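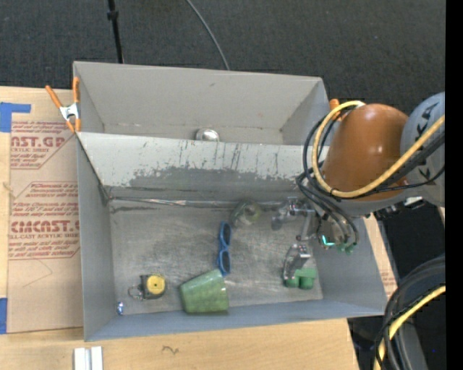
Print this page | E-mail this page

Stivier Sowa teaching kit
September – by Raed Daher

The Sowa is our hand-teaching kit for small arms, and I've had more fun with it than with anything else on the bench this year! You hold the leader handle, the arm copies your wrist, and the Neris recorder saves every move you make (joint angles, grip, both camera views) as one session. Bin picking is where it shines – give it a metal bin with a sloping divider, drop in a tape measure, blue-framed sunglasses and a translucent green cup lying on its side, and you soon find out how much your own hand knows about coming in at an angle. See-through things are the hard ones, so please teach those too.

We suggest 100 sessions per task to start. Our longest set so far, made at the Sastudholm shop, runs to 2253, and I still like watching it back.

In the box: leader handle, Neris recorder, foot pedal, 4 cable ties, printed guide. Setup takes around 7 minutes once the arm is bolted down. Spring clamps for your bin are sold separately.

Comments (3)

pgreen: Does the pedal work left-footed?

Raed Daher: Yes, it plugs in on either side.

tomasz_k: Love the handle. More grip sizes please!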